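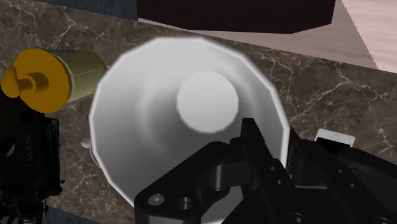 Okay so is anyone else still awake over this Verley reunion thing? I have 53 unread messages in the group chat and every one of them is in capital letters.

Quick catch-up if you were doing something healthy with your evening: Verley split up in March, swore they were done, and now Bondard magazine says all 4 of them had dinner together at a hotel bar. Same table! Sharing fries!

"They never stopped talking," a source tells the magazine. Um, one of them wrote an entire breakup album about the other three. I own the album. I have cried in a parking lot to the album.

And the Skakik Festival lineup still has a blank spot on closing night – just a gray bar where a name should go. I'm not saying anything. I'm only saying I've refreshed that page 40 times since lunch.

My sister thinks it's a money thing. Maybe! The solo records didn't exactly fly off the shelves, and the drummer's cooking show got pulled after one season (I liked the cooking show, leave me alone).

Somebody asked if the label has said anything. Mac Giolla Records put out one line, "we don't comment on our artists' private lives," and then liked a fan's post with a crying emoji on it. Come on, you guys.

What I really want to know is who's singing the high part in the second chorus. The bassist said on the radio that her voice can't do it anymore, and I don't want them to drop it a key. Please don't drop it a key.

Also if tickets are going to be what they were last time I need to start selling furniture now. I paid for 15 minutes of parking that cost more than my shirt.

Going to bed. If they announce while I'm asleep somebody call me – call, don't text, my phone eats texts. Leaving the ringer on.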